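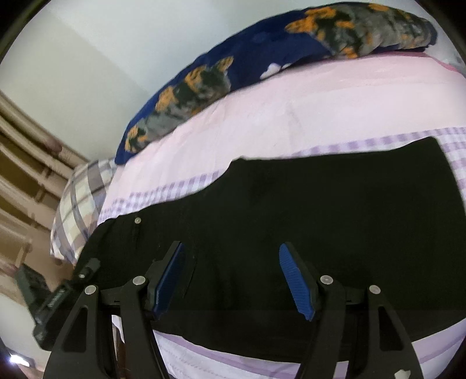 HSK 137 Household Skills, Unit 9: Trousers and other long garments
Notes for Friday 12/07/2024
Room 223, bring one pair of your own

Carry over from last time: shirts. If you didn't finish the shirt sheet hand it in with this one.

Getting set up

Use a bed or a big table. Bed is fine for folding, bad for pressing (too soft, creases go in crooked). Pull the bottom sheet tight first, a ruck underneath will print through thin cloth. Pale sheet is handy under dark pants, you can see the outline of the legs and any lint shows up after.

Empty the pockets. All of them, coin pocket too. Zip up, button closed. Open waistbands never fold square.

Laying flat

Two ways, know both:

Front-up. Legs side by side, waistband straight across. Good for checking: stains, loose rivets, pocket seams, hems coming down. Do this one first every time.

Side-on. One leg on top of the other, inseams matched. This is the start of the actual fold.

Smooth from the waist down with a flat hand. Don't tug at the hem, knit fabrics stretch and then one leg is longer than the other. If the far edge bunches up, lift and re-lay, don't push it.

Black and navy: check by a window. Under the lamps in 223 they look the same and last term we had a lot of mixed piles.

The folds

Thirds (Hakow method, see handout 2)
- side-on, crotch point tucked in so the edge is straight
- hem up to just below the waistband
- then in thirds, stands up in a drawer

Halves (shelf fold)
- side-on, hem to waist, then once more
- quicker, takes more room, fine for jeans

Hanger fold (Kirnano)
- match the creases not the seams
- over the bar at the knee or a bit above
- dress pants and wool only, don't waste hangers on sweats

Roll is for packing, we do that in April.

Common mistakes
Waistband left twisted. Fold line landing on the button, it leaves a dent in the cloth. Too many in one stack, bottom ones come out creased. Folding damp!! They will smell by Monday. Feel the waistband and the pocket bags, they dry last.

Sorting after
By weight first, then color. Heavy at the botom. Pairs that need mending go in the Radwan bin by the door, pin a note on saying what's wrong (hem, button, seam). No note, no mending.

To do before next class
1. Fold three pairs by thirds and one by halves, leave them overnight in a drawer. Write down which fold marks show in the morning.
2. Read Zernano booklet, the section on linings. Library shelf no. 3146, short loan, so dont all leave it to the last day.
3. Check the care label on one black garment at home and copy out what it says.

Quiz covers this unit and shirts. Ten minutes, no notes.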